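Review: the Tilden Bench Safety Kit for two-arm tabletop cells

The box that arrived at our lab in May contained a laminated rule card, a roll of floor tape, two stop buttons on long cords, a pad of check sheets and a binder. The binder runs to 162 pages. I have read all of them, and I'd like that noted somewhere official.

Tilden sells the kit to small teams who run a pair of arms over a table and have been getting by on common sense and shouting. We fit that description. Our arms handle play food and toy kitchenware, so the worst crime on record is a bruised plastic banana, but an arm doesn't know it's working with toys, and it will close on a thumb with the same enthusiasm it brings to a carrot.

Start with the rule card, the best thing in the kit. It fits on one side of a sheet and is written by someone who has met people. Hands stay out while the motors are live. One person calls the start, and the same person calls the stop. Nobody reaches in to "just straighten" an object. That last one is in bold, and I felt personally addressed. Dexter Rosenthal, who runs our afternoon sessions, read it aloud twice while looking at me.

The section on table layout is also good. It wants every prop inside the reach of at least one arm, clamps checked before each session, and cables tied back so they can't wander into the work area. It asks you to treat a knife as a knife even if it's a toy, on the theory that one day somebody will swap in a real one and the habits will already be there. I rolled my eyes at this and then adopted it. 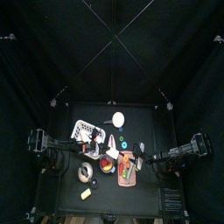
The check sheets are where my affection cools. Each session calls for a fresh one, front and back, with a space for initials beside every line. The pad holds 300 sheets, which sounds generous until you learn that restarting after any stop counts as a new session. By the second week Roscoe Yazzie had initialed so many boxes that his R had become a straight line. We now use our own short version, taped to the wall, and keep the full sheet for the first run of the day and for any change to the hardware. The binder would not approve. The binder is on a high shelf.

The stop buttons are plain, large and red, and they work with a good solid clunk. The cords are long enough to put one on each side of the table. Tilden says to test both every morning, and we do. I'd pay for a third, for whoever is sitting at the computer.

The floor tape is tape. It started to curl after a month. We replaced it with a roll from the hardware store and nobody's safety has suffered.

As for the rest of the binder, the chapter on recording incidents deserves a wider audience. It tells you to write down near misses in plain words, without names, on the day they happen. Our log has grown from nothing to several pages, and most of the entries are about people leaning. Knowing that, we moved the stools back. The appendix on choosing a committee chair can be skipped by anyone with a staff of four.

I looked at the Stoleck kit as well, which is cheaper but gives you a single stop button and a poster. The poster is very handsome. For one arm and one careful person it might do.

Buy the Tilden if you have two arms, more than one operator and a shelf strong enough for the paperwork. Before you do, ask whether they'll sell the rule card and buttons separately. They wouldn't for us, but the woman on the phone said she gets the question a lot.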